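Stendotbridge clothing exchange moves to sorting by tag

The winter clothing exchange in Stendotbridge will reopen in the new year with a different way of sorting, after a November collection that brought in more clothes than the back tables could hold.

Residents dropped off 1,000 garments over the month, according to the exchange's own tally. The year before, the whole season brought in fewer than that. Sweaters, children's clothes and sportswear made up most of it, and a lot arrived in mixed bags with nothing to say what size anything was or who it would fit.

Under the new system, clothes are taken out of the bags and spread on a table before anything is folded. Each piece is checked for stains, holes and missing buttons. Anything that needs mending goes to a separate shelf. The rest is sorted by type and then by color, and held in open fabric bins until there is enough of one kind to fill a shelf.

Handwritten paper tags mark what a group of clothes is and which shelf it is headed for. The tags replace the stickers used in past years, which left glue on wool and fell off fleece.

"We had people going through the same pile three times looking for one pair of sweatpants," said Assunta Cattaneo, who coordinates the exchange. "Now if it's knitwear, it's with the knitwear. You look in one place and you're done."

Cattaneo said dark clothes had been the hardest to deal with. Black sweaters, track pants and jackets were all going into one heap, and under the old lights it was hard to tell one from another until you picked it up. They are now opened out one at a time on a light-colored tabletop. Pinks and reds get their own bin, and plaid shirts are kept apart from plain ones.

Small items are still a problem. Socks and hand towels tend to ride along inside larger pieces and turn up later in the wrong place. Households giving clothes are asked to pair socks and tie or pin them together, and to put baby clothes in a bag of their own.

The exchange works on points. A bag of clean, wearable clothing earns 2 points, and each point can be traded for one item from the shelves. Families referred by the schools do not need points. Last season 108 households used the exchange, and Cattaneo expects that number to go up this winter.

Coats are in short supply, especially in larger children's sizes. The exchange is also looking for snow pants, plain school sweaters and men's shirts in good condition. It cannot take pillows, shoes without a mate, or anything damp.

The sorting tables are at the old Hsiao store building on the square, where the exchange has a lease through the end of spring. Bindo, the laundry next door, has agreed to wash donated blankets at no charge, with a limit of 30 a week. Lolonetti, the fabric shop, is giving thread and buttons for the mending shelf.

Drop-off will be at the side door during regular shop hours. Bags should not be left outside when the door is closed. Clothes already held over from November will be put out first, and new donations will be added as they are sorted.

People who want to help with sorting can leave their name and phone number at the counter. Shifts are two hours long and no experience is needed. Anyone with points left from last season can still use them. 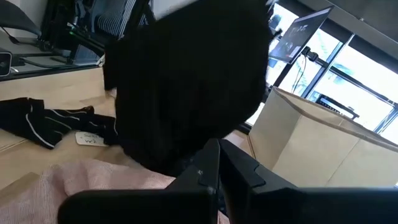
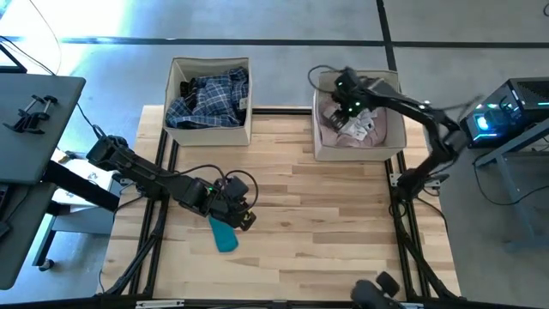 Clothes on the sorting table.

By the Stendotbridge news desk
Posted 29/12/2020 in Community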